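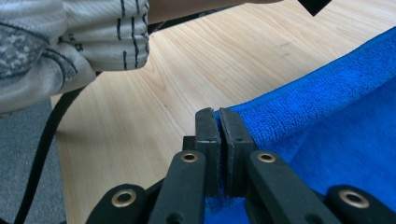

Baltden, April

Microfibre cloth is a textile made from very fine synthetic filaments, usually polyester or a blend of polyester and polyamide. It is sold as towels, cleaning cloths and upholstery fabric. The filaments are finer than silk, and in cleaning cloths they are commonly split during finishing, giving a wedge-shaped cross-section that picks up dust and grease.

Cloths are graded by weight in grams per square metre and by blend. A cloth labelled 100 per cent polyester absorbs less water than a blended one of the same weight. Colour coding is common in commercial cleaning, with separate colours kept for washrooms, kitchens and general surfaces, though the scheme varies between employers.

Care

Most makers advise a wash at 40 degrees without fabric softener, which coats the fibres and reduces absorbency. Cotton should be laundered separately, as its lint clings to the pile. High dryer heat can fuse the filaments.

Environmental effects

Washing releases small fibres into wastewater. Filters fitted to the machine's outlet hose catch part of this material.

See also: Chamois leather; Terry towelling; Polyamide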